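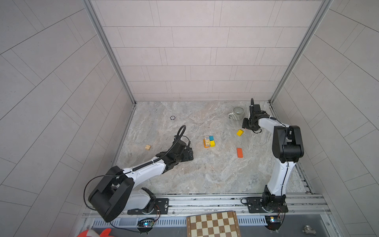
Speaker notes – regional water pricing session, Granach

Slide 1
Acknowledge the hosts and the Ustier council. Arvid Vik will take questions on metering at the end, so please hold those.

Slide 2
The Fjeld scheme was designed for 2000 households. It now serves a good many more, and the tariff has not been reviewed since the second reservoir was commissioned. Pause for the chart.

Slide 3
Fixed charge: $269 per year, the same for every connection. Pensioners in small units pay what a farmhouse with a pool pays. Members have raised this at each of the last 4 forums.

Slide 4
Option A keeps the fixed charge and raises the volume rate. Option B cuts the fixed charge by 40 per cent and introduces a second step above the household allowance. The modelling by Helge Hägglund favours B – refer to the handout, do not read the table aloud.

Slide 5
Plallard moved to stepped pricing last July. Complaints centred on the first bill and the wording of the notice. Recommend a plain-language letter one quarter ahead.

Slide 6
Submissions go to the front counter or by post. If running late, skip to the contact details.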